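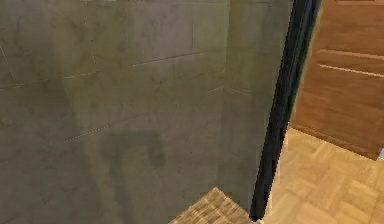
Inside the simulator: a tiled wall at close range, with the wooden cabinet and parquet floor behind.

Open day at the Jasteo simulation room – frequently asked questions

Last updated Jun 8, 2020

What is the open day about?
We show how a household robot is trained in a simulated home before it goes to a real one. You will see the simulated rooms on a big screen, and our team explains what the robot software does in them.

When does it take place?
In October, in the Filali building, ground floor. The exact day will be put on this page as soon as the building confirms it to us. Doors open in the morning and the last demonstration begins one hour before closing.

Do I have to register?
Yes, for the demonstrations. Each one has 60 seats. The exhibition in the hallway is free to enter without registration.

What will I see in a demonstration?
First a short talk, then a live run in Standico, our simulation program. The virtual robot gets a task, for example to go from one room to another, and you follow it on the screen. After this there is time for questions, and usually we need all of it.

Why is the picture on the screen so simple?
Standico draws the rooms at low resolution so that many of them can run at the same time. Edges can look a little soft, for example on the cabinet in the picture at the top of this page. For the training this is enough. If you expect graphics like in a new computer game, you will be disappointed.

Are the rooms copies of real homes?
No. They are put together from a library of 1541 walls, floors and pieces of furniture. Wall tiles, parquet and wooden cabinets can be combined quite freely, so some rooms look a bit strange.

How many rooms are there?
At the moment 656. We want to reach 1000, but please do not ask us for a date.

Can I steer the robot myself?
Yes, at the Illis table. Illis is our small control desk with two joysticks. Every visitor has five minutes, and when there is a queue we ask you to go to the end of it before a second try. It is normal to drive into a wall at the beginning.

Is it suitable for children?
From eight years we think it is interesting. Younger children are welcome with an adult – the talk may be long for them.

Can I take photos?
In the hallway and at the Illis table, yes. Please no filming during the talk.

Is the building accessible by wheelchair?
Yes, all rooms of the open day are on the ground floor. The Illis table can be lowered.

In which language are the talks?
In English. Questions can also be asked in French.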